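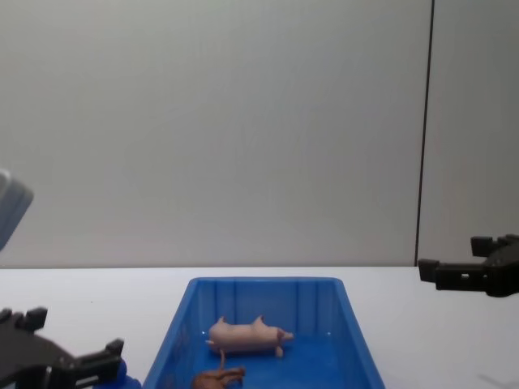

Voltadach open day – anyone else go?

tinsnips78
Drove over to Plastetthorpe on Thursday for the Voltadach open day and I'm still buzzing. The two-arm table was my favorite by a mile. It's just a blue tray with toy animals in it (a pink pig and a brown one I'd call a horse) and two arms with black grippers, and the job is to pick out the animals and stand them on the table. I stayed for 48 minutes and my coffee went cold in the car. Who else was there?

gravelbike
Me! I got there at 7 when they opened the evening session. Fun night, but I came away less impressed than you. Toys in a tray? My nephew did that at two.

tinsnips78
Your nephew has skin on his fingers, though. A pig lying on its side in a tray with sloping walls is a mean little shape to grab – smooth plastic, legs sticking out, and the other animal right next to it with a leg in the way.

Farzana Mollah
I was helping at the next table over, so I'm biased. The legs are the trouble, yes. If the horse is on its back you can come at it a few different ways and most of them tip it over. We had people betting on which arm would go first.

gravelbike
Fine, but I asked what it's for and got a speech. The Munshi stand had a box folder that does a job somebody pays for. I'd have liked more of that.

old_stevgate_hand
I was at Stevgate for years and I'm with gravelbike on the speeches. Not on the toys. We'd have killed for a bench like that when we were sorting molded parts. Same problem, uglier parts. Does anyone know how many practice runs they've done?

Farzana Mollah
The sign by the door said 1000, but Tharindu Seneviratne was running the table and he told me that was for the old tray. You'd have to ask him about this one.

gravelbike
So the sign was wrong. Noted.

tinsnips78
Oh come on, it was a sign! Did you at least try the driving part, where they let you move one arm yourself? I was terrible at it. I chased that pig into the corner and gave up.

gravelbike
I did try it. Got the horse by one leg and dropped it. OK, it's harder than it looks, I'll give you that much. Still think the box folder was better.

old_stevgate_hand
Is there another one in December? My daughter wants to come.

Farzana Mollah
Yes, same building. Park around the back, the front lot fills up fast.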